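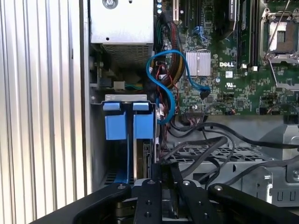 Sirnach Film Society to Honor Actor Kazuhiro Katayama With Season-Long Retrospective

Twelve features, a new print of "The Ferryman's Coat" and an evening with the man himself

SIRNACH, June 22, 2026 — The Sirnach Film Society is delighted to announce that its fall season will be given over, from the first night to the last, to the work of Kazuhiro Katayama, the screen and stage actor whose gentle, watchful performances have kept audiences company for 45 years. The retrospective, titled "Katayama: A Life in Small Gestures," opens in September at the Bozsik Theater, and Mr. Katayama has kindly agreed to travel to Sirnach for the opening evening and to stay on for the weekend that follows.

Those of us who have loved his work for a long time have been hoping to do this for quite a while, and we are a little giddy that it is really happening. Many of our members first met Mr. Katayama as the night clerk in "Drindska," the quiet hotel drama that made his name overseas, and more than a few of them can still recite the long telephone speech from its final reel (we have heard several versions in our own lobby, some better than others). Younger moviegoers may know him as the grandfather in the television series "Low Tide," which brought him a whole new crowd of admirers at an age when many performers are thinking about their gardens.

In a career of 67 film and television roles, Mr. Katayama has played fishermen, judges, a disgraced piano teacher, two different ghosts and, in the much-loved comedy "Mr. Jirkow Regrets," a wedding guest who has come to the wrong wedding and is too polite to leave. He has rarely taken the loudest part in a picture. Directors who have worked with him often talk about how little he seems to do in front of the camera, and how much of it ends up in the finished film.

"When the Society wrote to me, I thought they had perhaps confused me with somebody taller," said Mr. Katayama. "Then I read the list of films they wanted to show, and there were two I had not seen since we made them. I am looking forward to sitting in the dark with everyone and finding out how they end."

The season has been put together by guest programmer Riku Kubo, who spent most of last year tracking down prints, writing to studios and private collectors, and watching everything twice. The hardest title to find was "The Ferryman's Coat," an early feature that had a short run in theaters and then more or less dropped out of sight. It will be shown in a newly made 35mm print, with fresh English subtitles, as the centerpiece of the opening weekend.

"I saw 'The Ferryman's Coat' on a worn-out tape when I was a student, and I have been pestering people about it ever since," said Kubo. "There is a scene where he mends a net and listens to his brother lie to him. It goes on for several minutes and he hardly looks up. I have wanted to see that scene on a big screen for half my life, so I hope people will forgive me for putting it right in the middle of the program."

The opening evening will begin with a screening of "Drindska," followed by a conversation between Mr. Katayama and Kubo on the Bozsik stage and a chance for the audience to ask questions. A reception in the upstairs foyer will come afterward, with light food and music from the film's score played by a local string quartet. The Bozsik's main auditorium has 240 seats, and we do expect this one to fill up, so we would encourage anyone who has their heart set on coming to book early.

Other highlights of the season include a double bill of "Mr. Jirkow Regrets" and the seldom-screened backstage comedy "Understudies," a Sunday-best afternoon tea matinee of the family picture "The Lantern Maker's Daughter" — hats are encouraged — and a late show of "Well Water," the ghost story that frightened so many of us when we were probably too young to be watching it. The retrospective closes with "Winter Accounts," Mr. Katayama's most recent feature, running 121 minutes and shown without an intermission.

Alongside the screenings, the theater's lower gallery will host a free display of posters, lobby cards, annotated scripts and costume sketches, many of them lent by Mr. Katayama from his own shelves. Visitors will be able to see the brown felt hat from "Drindska," which he tells us he wore home from the set by accident and was never asked to give back. The gallery will be open for an hour before each show, and no ticket is needed.

Season passes and single tickets go on sale to members of the Film Society first, with general sales to follow two weeks later. Passes cover every screening and the opening evening, including the reception. Reduced prices are available for students and seniors, and children accompanied by an adult will be admitted free to the matinee. All films not in English will be shown with subtitles, and the Bozsik Theater is fully accessible to wheelchair users.

About the Sirnach Film Society

The Sirnach Film Society is a member-supported organization that presents classic, independent and international movies at the Bozsik Theater throughout the year. New members are welcome at any time and may join at the box office or by mail.

Media Inquiries

Interview requests for Mr. Katayama and Riku Kubo, press seats for the opening evening, and production stills are available through the Sirnach Film Society press desk, care of the Bozsik Theater, Sirnach. Please allow a few days for a reply, and mention your deadline if you have one.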